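Home Essays Archive About Contact

In Praise of the Slow Game

August 28, 2018

My grandfather taught me chess the winter I was home with a broken ankle, and I have been a bad player and a happy one ever since. I mention the bad part early so you'll know where I stand. I have no rating to defend. What I have is an opinion, and it's that we have let the clock take over a game that used to be good company.

I play on Rira most evenings, and I like it very much, but when I open it the first thing it offers me is a game that will be over in 4 minutes. You have to hunt through a couple of menus to find anything longer. I've played about 200 of those quick ones since February and I couldn't describe a single one to you. They go by like highway exits. 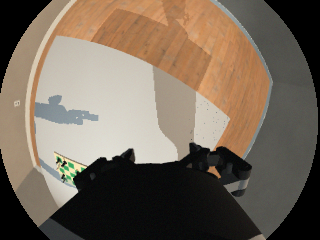

What a Long Game Gives You

Now, the long games I remember. There was a fellow at the Gorska Street library who would set up his pieces, fold his hands, and look at the board for so long that I'd start reading the spines on the shelves behind him. Then he'd push one pawn and go back to looking. I lost to him all one summer — cheerfully, for the most part — and between moves I learned how he made his soup and what he thought of the mayor. You can't learn a man's soup in a blitz game.

I also believe a slow game is kinder to beginners. A child with a clock running grabs whatever can be grabbed. Give the same child an afternoon and a plate of crackers, and sooner or later she'll look up and say, "Wait, if I go there, you'll go there." I wouldn't trade that moment for 1000 quick wins.

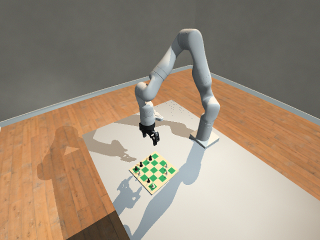
A Small Request

I know the other side of this. People are tired, they have jobs and dinners to cook, and a short game is better than no game. My own nephew tells me I'm just slow, and he may be right! But I'd ask the folks who run the Masto Open, and the school clubs too, to keep one section with no clock in it at all. Let it run late. Put out some coffee. I'll be there with my grandfather's set, the one missing a bishop, and I'll be glad to sit across from anybody who isn't in a hurry.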